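Comparing Two Grippers on a Weigh-and-Sort Station
Project report, Namero lab course, 26/06/2023 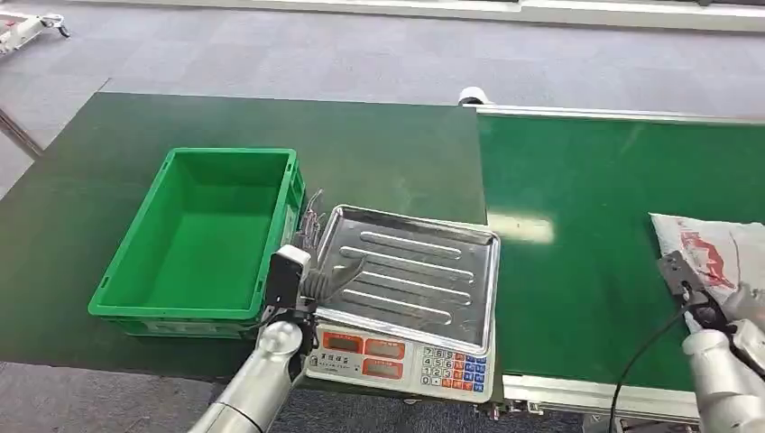

Fig. 1. The weighing station with both arms in working position. The right gripper holds a corner of the bag on the conveyor; the scale tray is empty.

1. Task

The project was to find out which of two grippers is better suited to moving soft plastic bags from a conveyor to a scale and from the scale into a crate. The station was set up by an earlier group in February and we kept their layout. The scale stands where the table meets the conveyor, with the crate to its left. We did not change the height of anything.

Each arm carries a different gripper. In this report the left one is called the Skolell and the right one the Hudec, after the names used in the lab. The Skolell has ribbed gray fingers that bend around an object. The Hudec is a stiffer, angular mechanism that pinches between black fingertips. Both arms ran from the same controller software, Enduvmont, and were operated by one of us at a time.

2. Method

A trial starts with one bag on the belt, which is stopped. The gripper under test picks up the bag, puts it on the tray, waits for the reading to settle, and then places it in the crate. The arm that is not being tested stays out of the way. A trial counts as failed if the bag is dropped, if it hangs over the edge of the tray, or if the operator has to touch it by hand.

We used bags of 200 g and 500 g. The bags were shaken flat before each trial. This was not done in the first session, so the results of that session were thrown out and repeated.

Closing force was set once for each gripper and left alone. We tried changing it between the two weights, but switching took so long that we ran out of lab time.

3. Results

With the lighter bags there was little to choose between the grippers. The Hudec was faster because it can take hold of any loose corner. The Skolell needs more of the bag between its fingers and often had to approach a second time.

With the heavier bags the difference was clear. Held by a corner, the bag swings when the arm moves sideways, and the Hudec often set it down partly on the rim of the tray. The Skolell carried the bag closer to its middle and put it down flatter. It did sometimes push the tray while opening, and then the reading took longer to settle.

Releasing into the crate worked with both. The crate walls guide the bag down, so an exact position is not needed there.

4. Problems

The cable on the right gripper hangs in a loop over the conveyor. On long reaches it dragged on the belt, and we had to slow the arm down. A cable clip closer to the wrist would fix this.

Ceiling light reflects off the belt and the steel tray. Our bag detection lost the bag when it lay near the bright patch. We moved the starting position and did not solve the cause.

The log stopped at line 2317 in the last session and the remaining entries were written down on paper. They are included in the results table in the appendix.

5. Recommendation

For this station we would use the Hudec to pull the bag off the belt and the Skolell to lift it onto the scale. We tested this handover only a few times and have no useful numbers for it. The next group should start there, with the cable fixed first, and should also try bags that have not been shaken flat.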